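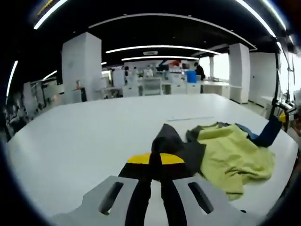 Seija Väisänen remembers being told as a child that a shirt folds itself wrong unless you start with the sleeves. She no longer believes the first part of that, but she still starts with the sleeves.

Folding Clothes: A Guide for Young Readers
Skenby Children's Learning Center

Most of the clothes you wear are kept folded for part of their lives. They are folded in the store, in the drawer at home and in the suitcase when you travel. This page explains why people fold clothes and how a shirt is folded.

Why does cloth wrinkle?

Cloth is made of threads, and threads are made of very thin fibers twisted together. When a shirt is left in a heap, its fibers are bent in many directions at once. If it stays that way for a long time, the bends begin to set. These are the lines we call wrinkles. Cotton wrinkles easily. Wool and many sports fabrics spring back more quickly.

A folded shirt is bent too, but only in a few places, and the rest of the cloth lies flat.

Finding the parts of a shirt

Before you fold a shirt, you must know which way it is facing. A shirt in a heap can be confusing, especially if it is made of several colors. Look for the collar first. The collar is the part that goes around your neck, and it is often thicker than the cloth next to it. Once you have found it, the other parts are easy to name:

The shoulders are on each side of the collar.
The sleeves begin at the shoulders and end at the cuffs.
The body is the large part that covers your chest and back.
The hem is the edge at the bottom.
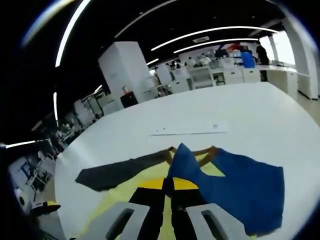
A garment in gray, blue and pale yellow-green. The brown band is the collar.

Some shirts are made from one color of cloth. Others are made from separate pieces, called panels, which are sewn together. The line where two panels meet is called a seam. On a shirt with colored panels, you can use the seams as a guide. If a color reaches the same height on the left and the right, the shirt is probably lying straight.

How to fold a shirt

Use a clean table or a bed. A table is better because it is firm.

1. Lay the shirt down with its front facing the table.
2. Hold it at the shoulders and pull gently. Then smooth the cloth with your hands, from the middle toward the sides.
3. Fold one side toward the middle of the back. Lay the sleeve down along the body.
4. Do the same with the other side. You should now have a long rectangle.
5. Bring the hem up to the collar.
6. Turn the shirt over.

Ask an adult to show you how to fold clothes with beads, zippers or very thin cloth.

Words to know

Crease: a sharp line made on purpose by folding or pressing.
Fiber: one of the tiny strands that make up a thread.
Garment: any piece of clothing.
Panel: one of the pieces of cloth sewn together to make a garment.

Try it at home

Choose two shirts made of the same kind of cloth. Fold one and leave the other in a heap. Wait for one night. In the morning, lay both of them flat and compare the lines you find. Draw what you see in your notebook and write the name of the cloth beside each drawing. It is printed on the label, which is usually sewn inside the collar or along a side seam.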